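Skelstead I Ching Study Circle
Minutes, April 27, 2023
Upstairs room, Grundevgate Library

Present: 6 members, one joined late by phone. Apologies received from two others.

Minutes of last meeting read, one fix (we did Hexagram 48, the Well, not 47). Passed.

Money. 298 dollars in the account after room hire. Tea money not counted yet. Agreed to leave the subscription where it is until October and look at it again then.

Reading for the evening. Hexagram 18, Work on What Has Been Spoiled. Long talk on the opening lines about the father and the mother. Half the table takes these as actual family, the other half as old habits you got handed and never asked for. No agreement. Point made that "three days before, three days after" is advice on pace, and that most of us skip it. Someone felt the top line (does not serve kings and princes) gets read as permission to walk off. Others said no, it comes after the work is done or at least after it has been looked at properly. Left there, will pick up again when we get to Retreat.

Coins or stalks. Came up again. Coins quicker, stalks give different odds for the changing lines and slow you down. Two members now stalks only. Agreed each person casts how they like at home but in meetings we use coins, otherwise we never get out before closing.
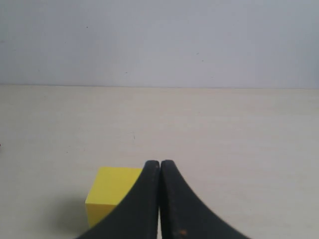 Abdelaziz

Journal project. Everyone was meant to bring a month of castings with the question written down BEFORE the throw. Four did. One had written the questions after, was asked kindly to start over. Comparing them: the vague questions got vague notes. "What about my job" gave half a page of nothing, "what am I not seeing about the transfer" gave something you could use. Suggest we all stick to one question a week and dont recast when we dislike the answer. Carried, with some grumbling.

Books. The lending box needs sorting, several titles out since last October and no slips. Please bring back whatever is at home, no fines. Offer of a second-hand set of commentaries from the Clandness group, asking price to be found out. Would like to see condition first.

Visit to Clandness. They have invited us for a joint evening, up to 5 places in the shared van. Names on the sheet by the door. They use a different translation so bring your own copy. Topic not set, they proposed Hexagram 61, Inner Truth. We said fine.

Newcomers. Short talk on whether to run a beginners night. Feeling was yes, but keep it plain: what a trigram is, how to throw, how to read moving lines, then one cast for the whole room. No fortune-telling on the poster please. Wording to be passed round before it is printed.

Any other business. Radiator under the window still bangs, library told. Door code has changed to 1679, dont share it outside the group. Somebody left a gray scarf last time, it is on the hook.

Next reading: Hexagram 19, Approach. Read all six lines and teh commentary on the eighth month, which we will need the time for.

Closed a little after nine.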